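Início | Fóruns | Regras | Pesquisar | Entrar

Categoria: Equipamento e aquisições > Manipulação robótica > Planeamento e orçamento

Tópico: Dotação para garras de dois dedos, manipulação de têxteis domésticos

lab_manip_sul escreveu:

Exmos. colegas,

A nossa unidade encontra-se a preparar o plano de aquisições do próximo exercício, a submeter à direção em setembro. A rubrica em causa destina-se à recolha de roupa em ambiente doméstico: peças deixadas em sofás, camas e cadeiras, que o braço deve agarrar e depositar num cesto. Dispomos de 3000 euros para garras, dedos de substituição e câmaras de punho, excluindo o braço, que já está inventariado.

Recebemos duas propostas. A da Skellen inclui uma garra completa com um par de dedos suplementar e prazo de entrega de 44 dias. A da Nullis é mais económica na garra, mas cobra separadamente os dedos e o suporte da câmara. Solicito a quem tenha experiência com qualquer dos fornecedores que indique o consumo anual de dedos e se considera prudente adquirir uma segunda garra de reserva.

Quanto às tarefas, a maior parte das preensões faz-se pela orla da peça. Os dedos são compridos e afilados, o que facilita a entrada junto a costuras e debruns, e é nessa zona que pretendemos concentrar os ensaios.

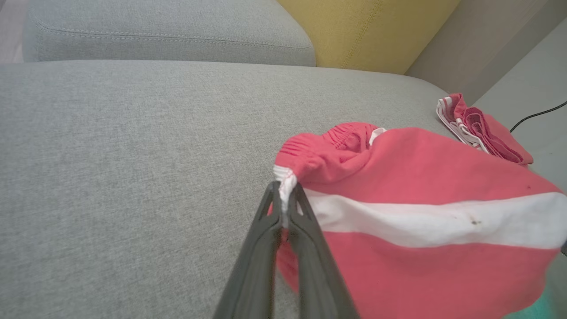 As malhas de algodão com cós elástico ocupam uma parte considerável do programa, a par das toalhas e da roupa de cama. Não está prevista a manipulação de objetos rígidos nesta fase, pelo que a força máxima da garra não constitui critério de exclusão.

Agradeço antecipadamente os contributos.

oficina_b2 escreveu:

Utilizamos o modelo da Skellen há dois exercícios. A garra não nos deu problemas de maior. Os dedos são outra questão: substituímos o par ao fim de quase 50 horas de trabalho efetivo com tecido, por desgaste das pontas. Recomendo que a estimativa seja feita por horas de utilização e que os dedos figurem como consumível, em linha própria. No nosso primeiro orçamento ficaram englobados no equipamento e foi necessário pedir uma alteração a meio do ano, com o atraso correspondente.

Uma segunda garra parece-me dispensável para um único braço.

compras_tecnicas escreveu:

Discordo do último ponto. Com um prazo de entrega de 44 dias, uma avaria no motor da garra implica a paragem da atividade durante mais de um mês. Se o programa tiver datas contratualizadas, a reserva justifica-se. O que se pode dispensar é a câmara suplementar, que se substitui com facilidade por modelo equivalente.

Chamo também a atenção para os portes. A Nullis expede a partir do armazém de Cunbridge e os encargos não constam da proposta inicial. Convém pedir o valor final por escrito antes de comparar.

oficina_b2 escreveu:

Aceito o argumento do prazo, mas uma garra de reserva parada numa prateleira perde a garantia sem ter sido utilizada. Preferia negociar com o fornecedor um empréstimo durante a reparação. A Skellen concedeu-nos essa condição quando a solicitámos antes da adjudicação. Depois de assinado o contrato, a margem de negociação é bastante menor.

p_ensaios escreveu:

Acrescento uma alternativa: os dedos podem ser impressos internamente. Fazemo-lo a partir do desenho da Duggan, adaptado ao nosso encaixe, e o custo do material é reduzido. O tempo de técnico deve, contudo, ser contabilizado. Em malhas finas, a superfície impressa por vezes prende o fio, e temos de lixar as pontas antes da montagem.

compras_tecnicas escreveu:

A impressão interna pode afetar a garantia da garra. Sugiro que a compatibilidade seja confirmada com o fornecedor e que a resposta fique anexa ao processo.

lab_manip_sul escreveu:

Agradeço as respostas. Vamos inscrever os dedos como consumível, reservando para esse fim 40 por cento da dotação, e pedir à Skellen a cláusula de empréstimo. Caso seja recusada, voltaremos a apreciar a segunda garra. Foi igualmente pedida à Nullis a discriminação dos portes, ainda sem resposta.

Tópico anterior | Tópico seguinte | Voltar ao índice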